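**The Wednesday wash**

By Kerstin Sjögren

The youth soccer club in Clondevholm owns 648 pieces of uniform, and Oksana Stetsiuk has folded most of them more than once. She works after practice on Wednesday and is usually done by 9.

Red is the home color. Shirts go lengthwise first, sleeves in, then get rolled from the hem. Shorts are harder. "The elastic pulls everything back into a lump," she says. She presses the waistband flat with her forearm and folds quickly.

Each set is tied with string – no plastic bags, after a mildew problem one April – and shelved by age group. The under-nines go on the bottom shelf, where they can reach their own. 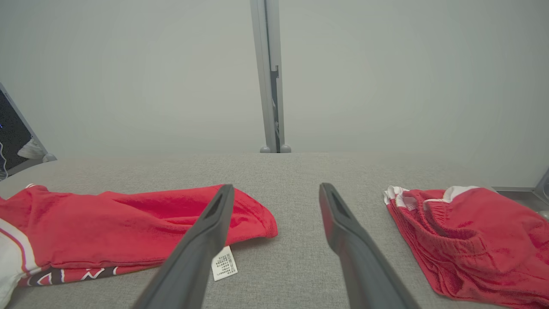
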